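바나나 에틸렌 후숙 조건 질문 (소형 숙성고, 송과 온도 편차)
게시판: 저장·유통 기술 > 후숙
작성자: 황숙기 | Jul 6, 2022
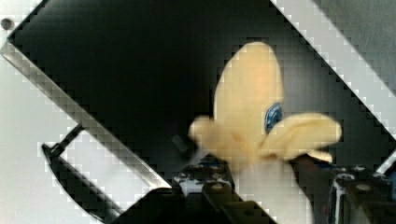

Sornero 숙성고 1실 운용 중입니다. 에틸렌 126ppm, 24시간 처리, 과육 온도 17도 설정. 3일차부터 상단 팔레트와 하단 팔레트의 색도가 한 단계 이상 벌어집니다. 농도를 올리면 편차가 줄어드는지 궁금합니다.

저온창고2호
농도 문제로 보이지 않습니다. 에틸렌은 100ppm을 넘으면 반응이 거의 포화됩니다. 상하단 과육 온도부터 실측해서 올려 주세요. 설정값이 공기 온도 기준인지 과육 온도 기준인지도 적어 주시고요.

황숙기
설정값은 공기 온도였습니다. 본문을 잘못 썼습니다. 탐침으로 재니 상단 18.4도, 하단 16.1도입니다. 탐침은 팔레트당 한 개, 바깥쪽 상자에 꽂았습니다.

저온창고2호
2.3도 차이면 색도가 벌어지는 게 정상입니다. 바깥쪽 상자만 재면 실제 편차는 더 클 수 있습니다. 호흡열이 올라오는 2~3일차에는 팔레트 중심부가 제일 높습니다.

rudex_user
저는 의견이 다릅니다. 온도만 볼 게 아니라 환기 시점도 봐야 합니다. 이산화탄소가 1%를 넘으면 에틸렌 작용이 억제됩니다. 저희는 Rudex 제어기로 12시간마다 20분씩 강제 환기하고 나서 편차가 줄었습니다.

저온창고2호
처리 중에 12시간마다 문을 열면 농도가 유지되지 않습니다. 첫 24시간은 밀폐하고 그다음부터 환기하는 게 일반적입니다. 그리고 이산화탄소는 실내에서 어느 정도 섞이니 상하단 차이를 설명하지 못합니다.

rudex_user
문을 여는 게 아니라 댐퍼로 합니다. 발생기가 연속 주입식이면 농도는 40분 안에 회복됩니다. 실내가 고르게 섞인다는 것도 차압이 제대로 잡혔을 때 얘기입니다. 질문하신 분은 송풍 방식을 안 쓰셨습니다.

황숙기
유닛쿨러 순환식이고 차압 팬은 없습니다. 풍량은 시간당 3,000㎥, 에틸렌 발생기는 Stanciu 제품이고 연속 주입식입니다. 적재는 800상자, 상자 간격은 거의 없이 쌓습니다.

Silvia Havlíček
번역기를 써서 문장이 어색할 수 있습니다. 상자당 13kg이면 약 10톤입니다. 차압 없이 간격까지 없으면 공기는 적재물 위로만 흐릅니다. 천막으로 팔레트 두 줄 사이 상부를 덮고 가운데에서 흡입하게 만들어 보십시오. 상자의 통기구 방향도 맞추어야 합니다.

저온창고2호
동의합니다. 천막 방식이 비용도 제일 적게 듭니다. 바닥 쪽 팔레트 개구부를 막는 것도 잊지 마시고요. 거기로 새면 차압이 안 걸립니다.

물류반장
지나가다 하나 묻습니다. PE 내포장은 처리 전에 여시나요? 저희는 예전에 비닐을 그대로 둔 채 돌리다가 한 배치를 통째로 덜 익힌 적이 있습니다. Sosico 기록계 데이터로는 온도가 멀쩡했습니다.

황숙기
유공 비닐이라 열지 않았습니다. 다음 배치는 절반만 열어서 비교해 보겠습니다.

rudex_user
천막과 비닐을 동시에 바꾸면 원인을 못 가립니다. 하나씩 하세요.

황숙기
그럼 천막부터 합니다. 탐침은 7개로 늘려서 중심부에도 넣겠습니다. 습도는 90%로 고정하고 농도는 그대로 둡니다.

저온창고2호
색도 4에서 출고하실 거면 마지막 날 14도까지 내리는 속도도 기록해 두세요. 급하게 내리면 껍질 색이 탁해집니다.

황숙기
배치 끝나면 상하단 온도와 색도 표로 올리겠습니다.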